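Moura House Community Kitchen
Opening-up safety check, with comments

Walk through this before the first group comes in, and please write something in the comments even when all is well. A plain "fine" is a comment, and we do read them.

1. Front door and hallway
Door opens fully and closes by itself: Yes
Mat flat, no curled corners: Yes
Comment: The door has been dragging a little in the damp weather, though it still latches. If you have to put your shoulder to it, tell the office and we'll get the hinges looked at before winter sets in for good.

2. Fire exits
Both exits clear, inside and outside: No
Exit signs lit: Yes
Comment: The back exit had the folding chairs leaning against it again. I do understand, it's the handiest wall in the building and everybody is tired at the end of a supper - but please walk them the extra few steps to the chair closet. I moved them myself and marked this one "No" so that it gets talked about.

3. Extinguishers and fire blanket
Gauge in the green on all units: Yes
Blanket on its hook by the range: Yes
Comment: The Sirkell unit by the pantry is due for its yearly service in November. The tag is faded, so I have copied the date onto the inside of the pantry door as well.

4. Gas and range
All knobs off on arrival: Yes
No smell of gas: Yes
Hood fan runs on both speeds: Low only
Comment: High speed hums and then gives up. Low is enough for soup and rice. Please hold off on frying anything until it's repaired, and I'm sorry to the fish supper crowd, who have been very patient with us this fall.
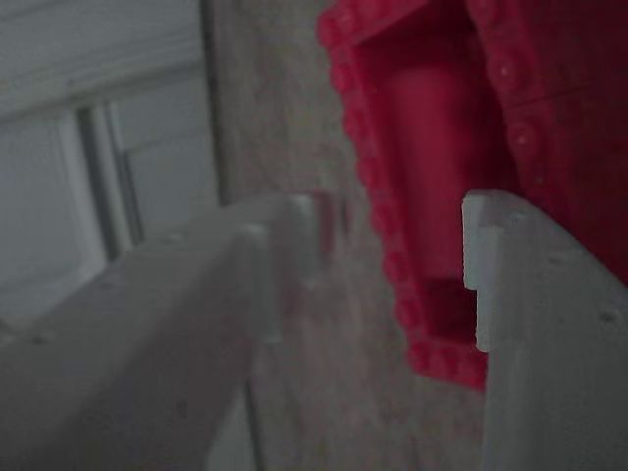
5. Refrigerator and freezer
Refrigerator at 40 degrees or below: Yes
Freezer solid, door seal clean: Yes
Comment: I wiped the seal down with warm soapy water and it grips much better now. The Vodero refrigerator takes a good while to settle after a big grocery delivery, so wait about 60 minutes before you write down a reading, or you'll worry yourself over nothing.

6. Hot water and sinks
Hand sink has soap and paper towels: Yes
Hot water at the tap: Yes
Drains running freely: Slow on the left
Comment: Coffee grounds, I suspect. They go in the compost bucket, please, every last spoonful.

7. Electrical
Cords whole, no tape repairs: Yes
Nothing plugged into an extension cord overnight: Yes
Comment: Thank you to whoever replaced the kettle cord. If you find another worn one, take the appliance out of use and put a note on it.

8. First aid
Box full and in date: 2 items short
Comment: We need burn dressings and the larger bandages. I've added both to the Standutell order under number 2770, and in the meantime there are spares in the office drawer, on the right, under the envelopes.

9. Floors
Dry and swept: Yes
Wet floor sign where it belongs: Yes
Comment: It lives beside the mop sink. The loose tile near the dishwasher is holding, but I can feel it shift underfoot, so go gently there with the cart.

Check finished at 11 a.m. Kitchen may open, low fan only, no frying. Items 2, 4, 6 and 8 to be looked at again on the next check.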